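Ticket 893
Queue: Padbridge Returns and Refunds
Subject: Return label goes to the wrong warehouse, then to no warehouse
Status: Pending customer (it has been pending me since July)

Customer wrote:
I am returning one puffer jacket, size large, because I ordered a medium. Your site made me a label for the Josarmont depot. The drop-off counter scanned it and said Josarmont stopped taking returns. I requested a new label and got the same one with a later expiration date.

Support wrote:
Please clear your cookies and try again.

Customer wrote:
Cleared. I am now logged out of everything I own, and the label still says Josarmont.

Support wrote:
Thank you for your patience. Please try a different browser.

Customer wrote:
Tried 4. One of them asked if I wanted to make it my default. The label says Josarmont in all of them.

Support wrote:
We have moved your case to the Brurnell team, who handle labels. To proceed, they need a photo of the item laid flat with the front showing. Maximum upload is 2000 KB.

Customer wrote:
I don't see how a photo of the jacket fixes the address on the label, but attached. The first upload failed at 70 percent and the second one went through.

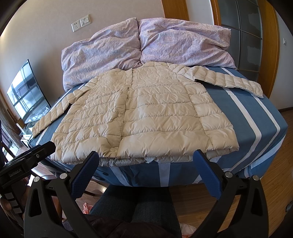 Attachment 1: jacket, front, laid flat on bed

Support wrote:
Photo received. The item matches the order. Please print your new label using the link in your account.

Customer wrote:
Printed. It says Josarmont.

Internal note:
Return address is pulled from the original order, so every reissue copies the old depot. Cookies were never involved. Changed the depot to Ahmadpour by hand and sent the label as a PDF. Leave open until first scan.

Customer wrote:
Got the PDF. It says Ahmadpour. I'll take it to the counter on Friday. Please don't close this before then.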